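Setting up the Bendstead siege game

Section 2: Placing the regiments and the guns

Before you begin, read Section 1 and lay out the map. The game is about the siege of Bendstead, a small walled town on the river Tolus. One player defends the town, the other commands the army outside.

1. Put the town board in the center of the table, with the north gate toward the defender.

2. Give each player the command cards of their color. Shuffle them and place them face down.

3. Place two gun batteries on the hill spaces. They must face the wall.
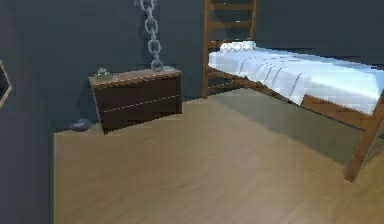

Page last changed: September 11, 2024

4. The defender now places the garrison. No more than two regiments may stand in one wall section.

Caution: the regiment stands are thin at the foot. Press them in slowly and straight, otherwise the card can split. If a stand is lost, order part number 3258 from Kultton.

5. Set the season marker on March. The river is high in this month, so the ford is closed — see the river table in Section 4.

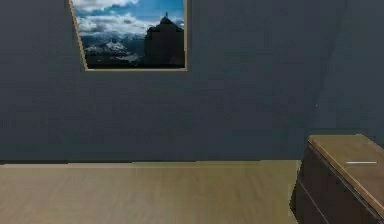 Kamarul Majimbun wrote to us that in his copy the ford space has no symbol. This is a printing mistake in the first edition. Treat the space next to the mill as the ford.

6. The attacker places the cavalry last. It can stand on any road space outside gun range of the town.

Note: pikes and muskets of the same regiment always share one stand. Do not separate them during set-up, even if the space is narrow.

7. Check the supply track. Both players start on the space marked with a wagon.

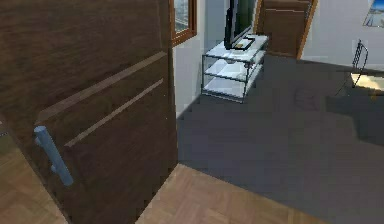 Can the cavalry start on the bridge, asks Prasanna Selvanayagam, or does the bridge count as part of the town? It counts as a road space, so yes, but only if it is outside gun range.

8. The attacker turns over the first command card. Continue with Section 3, Orders and Movement.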